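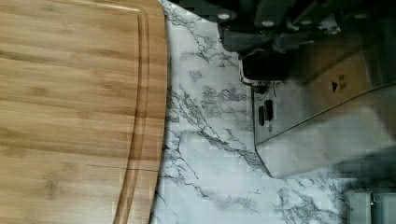 It had better be faster than my mother, Loan Lý wrote back, and my mother is 81 and has a bad hip. Margit read this out loud from her phone. She had asked three friends if they would pay for an arm that did breakfast, and Loan was the first to answer.

"Is it faster than her mother?" Margit said.

"I don't know her mother," I said.

The arm was the Killico, and we had it for ten days. The magazine paid me $426 for a review, which was more than I got for blenders. Lemieux, the company that made it, had sent it with a binder, a box of practice food, and the phone number of a woman named Mélanie Hawthorne. The binder said to call her before pulling any plug. I called her the first night to ask if the hum was normal.

"Which hum?" she said.

I held the phone out. She listened for a while.

"That could be your refrigerator," she said. She was right.

The basic kit was on sale for $733 a month, with a one-year agreement. That covered setup and repairs. It did not cover lessons past the first 11, and a lesson was what they called it when you taught the arm something new. You held it by the wrist and moved it through the job, and then it tried on its own, and then you told it yes or no on the tablet. I had planned to spend my lessons carefully. Margit used two of them on the first morning trying to get it to wave.

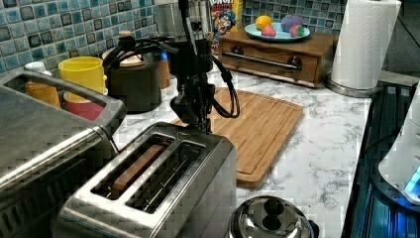 I wrote my notes at the kitchen table after she left for work. I wrote that the arm was quieter than I expected. I wrote that it took up the part of the kitchen where I normally stood, so that I made my own coffee leaning in from the side, like someone reaching into a car. I crossed that out and put it back in.

On the third day I taught it toast. A real person can do toast without looking. The arm looked at everything. It would come down, stop, go back up a little, and come down again. I said yes on the tablet when I meant no, and had to read four pages of the binder to find out how to take it back. You could not take it back. You could only say no more often from then on.

Mélanie Hawthorne called me that afternoon to see how things were going. I said we were on toast.

"People like to start with toast," she said. "I tell them to start with cups."

"Why cups?"

"They stay the same shape."

I asked whether she had one at home. She was quiet, and then she said that her apartment in Trastbridge had a very small kitchen. I put that in my notes too, but I knew I wouldn't use it. She had been decent about the refrigerator.

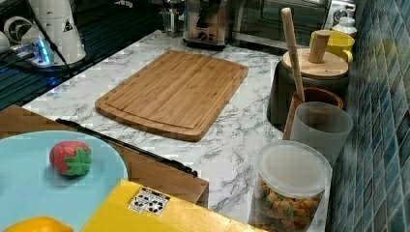
Margit's sister came to dinner on the sixth day and would not go into the kitchen while the power was on. We ate in the living room with our plates on our knees. Áine said she had read about a model from Anholm that folded shirts, and that the people who owned it had gone back to folding their own. Margit asked where she had read it. Áine couldn't remember. They argued over that through the whole meal, and about their father's boat, and I carried the dishes in and stood there with the arm.

It was between jobs. The tablet said READY. I had my hands full and for a second I waited for it to move over. 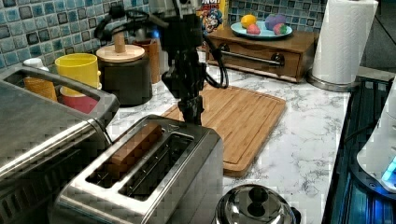
Practice is the part of the Killico I would warn a buyer about. The sales page talks about the first morning and the last result, and between them there is a long stretch where you live with a student. By the eighth day I had the whole routine by heart. The practice slice is a block of wood, and it stood in the left slot of the toaster with the right one empty, and the gripper hung over the cutting board while I decided on yes or no. I said no. I said no again. Then I said yes because the coffee was ready, and I have been fair to it in the score, but I want it on record that some of those were coffee yeses.

Margit read the draft that night in bed. She changed "student" to "trainee" and then changed it back.

"You don't say if people should get one," she said.

"I say it's well built."

"Florence."

"I say who it would be good for. Somebody who can't lift much. Somebody with time."

"Loan's mother," she said.

She picked up her phone and wrote to Loan, and I turned off the light on my side. From the kitchen I could hear the hum. Loan's answer came while I was still awake. Her mother wanted to know if it could do eggs.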